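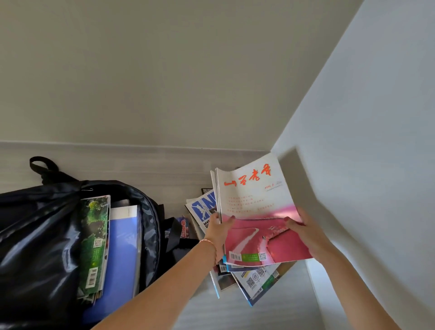 By Zuzanna Adamczyk | 4/11/22 | Out & About

Porndale's Sunday-best street market is back under the viaduct this month, and it's bigger. 160 pitches, up from last November, and the whole of Marna Street shut to traffic from the bakery down to the canal steps. Bus 371 goes the long way round – check before you set off.

Worth the walk? Mostly. The top end is still candles and fudge. Keep going. Past the arches you get the proper stuff – door handles, army coats, records, a man selling nothing but clocks. Coffee from Itiletti, queue was long but it moved.

Jabari Lema, who has run the hat stall by the lock since the market's first winter, reckons the new layout helps. "People used to turn back at the bridge. Now they come all the way down." He'd sold out of flat caps by lunch.

Not everyone is happy. Traders on Grabowska Row say the closure has cut off there deliveries and two of them have written to the council. Ferenc Dobos at the hardware shop wants the road open until nine. "I can't carry paint tins from the station," he told us.

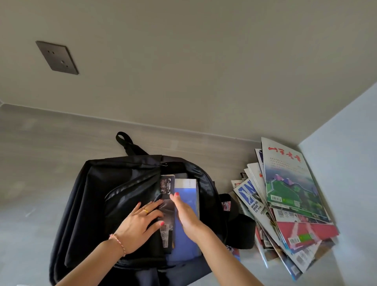 Open bag and magazines on the floor.

The council says it will look at delivery times before the next one. No promises on the bus.

Food is down by the water again. Diệp Nghiêm's dumplings went up to £7 a box, still the best thing there. Bring cash, the card readers kept droping out under the bridge. Market runs til the end of November, entry free, dogs on leads.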